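Gripper Arm on a Budget: Equipment Planning Report, Fall Term

Last updated: Monday, December 21, 2020
Shares: 30 | Comments: 4

Group members: Sarahí Meléndez, Ivars Šimkus, Frida Brøndum
Supervisor: Aušra Lūse

1. What we were asked to do

The department wants one tabletop robot arm with a two-finger gripper for the second-year lab. Our group had to plan the purchase: compare suppliers, write a budget, and say what could be tried in simulation before any money is spent. We did not have to buy anything. The total we were given was $1501, which is what is left of the equipment line after the new workbenches.

We started by listing what the arm has to do in the course. Students will pick up small parts from a tabletop, move them and put them down again. There is one exercise with a wrist camera. Nothing in the course needs high speed or heavy loads, so we left industrial arms out from the beginning.

2. Suppliers

We wrote to three suppliers in November. Prenidlow sells an arm and gripper as one set. Flonora sells the arm only, with a mounting plate that takes grippers from other makers. Jõgi sells used arms that have been checked and come with a short warranty.

Prenidlow was over the limit once shipping was added. We asked for a school price and they took off $200, but it was still over. Flonora was cheap for the arm, but the gripper had to come from Gestov, and the adapter between them was not in stock. Jõgi could deliver soonest. Their problem was spare parts, because the model is no longer made and they would only promise one extra set of fingers.

Sarahí made a spreadsheet with everything that is easy to forget: power supply, cables, clamps, emergency stop, spare fingertips, and customs for the supplier outside the country. In our first version we had the arm and gripper and nothing else, and it looked like we had money left over. We did not.

3. Simulation before buying

The simulator is free for students and runs on the computers in Room 2, so this part cost only our time. We set up a wood tabletop and a gripper model and looked at it through a virtual wrist camera. The main question was whether the wrist camera exercise needs its own camera mount, which would be another item to pay for.

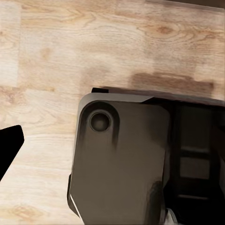

Camera placement matters more than we expected when we wrote the project plan. If the camera sits close to the gripper, the housing takes up a good part of the view, and the students have less table to work with. If it sits farther out, the bracket is longer and will shake unless it is stiff. A stiff bracket from a supplier costs more than we wanted to pay. Ivars drew one that can be printed at school, and we put only the plastic and the screws in the budget.

We also tried several starting poses for the arm. This did not change the shopping list, but the poses are saved in the project folder for whoever writes the lab instructions.

There are limits to what we can say from the simulator. We did not model cables, and the table in it is perfectly level. The benches in our lab are not. We kept a line in the budget for leveling feet.

4. Recommendation

We recommend the Flonora arm with the Gestov gripper, ordered together once the adapter is back in stock. If the adapter is not available by the time the order has to go in, we recommend the used arm from Jõgi — with the extra fingers ordered at the same time.

With the printed bracket, the Flonora option fits under the limit and leaves $30. That is a thin margin. One broken cable would use it up, and Frida thinks the department should be asked for a small repair fund before the order is placed. The rest of us agree.

5. What we would do differently

We should have asked for shipping costs in the first email. We lost most of two weeks going back and forth. We should also have started the simulation earlier, because the camera bracket came up late and the budget had to be redone.

Comments

Aušra Baranauskienė: Did you check whether the emergency stop is included with the used arm? Last time we bought used it was not.

Sarahí Meléndez: It is not included. It is on its own line in the spreadsheet for all three options.

Aušra Lūse: Please add the warranty terms to the appendix before you hand in the final version.

Ivars Šimkus: Added. The bracket drawing is in there now too.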